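Work and Automation, Unit 6: Desk and Room Service Tasks
Handout to accompany the second lecture

6.1 Scope

The previous unit dealt with fixed machines on a line, where the worker goes to the machine and the layout is drawn up around it. This unit deals with the opposite arrangement. The machine is brought to ordinary furniture, and the furniture was bought for people. The tasks are small: open a drawer, place an item in it, close it, clear a desktop. In a serviced office or a residential home they fill a large part of a shift and rarely appear in a job description.

6.2 Task breakdown

A drawer task is normally split into approach, reach, grasp of the knob, pull, release and withdrawal. A person does all six without looking for most of them. For a machine each is a separate point of failure, and each needs its own stopping rule.
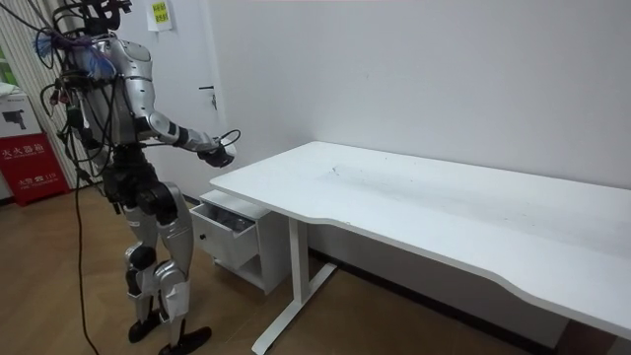 Standing position matters more than students expect. If the feet are set too close to the cabinet, the drawer has no room to travel. If they are set too far back, the arm works near full stretch and loses accuracy. The same rule is found in manual handling guidance for people, and the two should be read together.

6.3 The Bernulville study

The course uses a workplace study from Bernulville, a serviced office site with 326 desks. Before the change, room staff logged 929 drawer and desktop tasks in July. Afterwards, 129 of these were still done entirely by hand. The remainder were done by machine with a member of staff on call.

Three points from the staff interviews:

1. Time saved on the task was partly spent on preparing the room. Staff moved chairs, cleared cables from walkways and set cabinets back in position. None of this was recorded in the first version of the log.

2. Being on call was felt as tiring. Staff could not settle to other work, and the length of each wait was not known in advance.

3. Grading did not change. The Dreseck agreement, which covered the site, described the job by tasks completed and had no line for supervision.

6.4 Layout and objects

Castors, knobs and rounded desk edges are chosen for comfort and price. Each affects the machine. A light cabinet on castors may roll when the drawer is pulled - staff at Bernulville wedged theirs against the wall. Soft or round items, such as fruit, need a grip limit as well as a position, and the open drawer must be deep enough to take them.

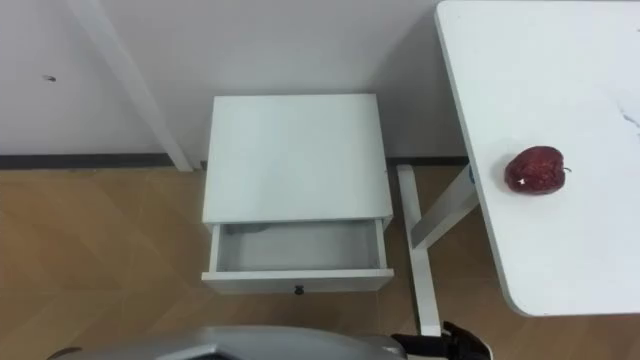 6.5 Reading and preparation

Read the Ó Flaithearta report, sections 2 and 4, and the short note on the Duren site, where the log was redesigned with staff before the machines came in. The tables in section 4 count preparation and waiting separately.

For the seminar, choose one room task you know well. List its steps, mark which would pass to a machine, and state who would do the preparation. Maximum length 3000 characters, to be handed in by 4 pm on the day before the seminar.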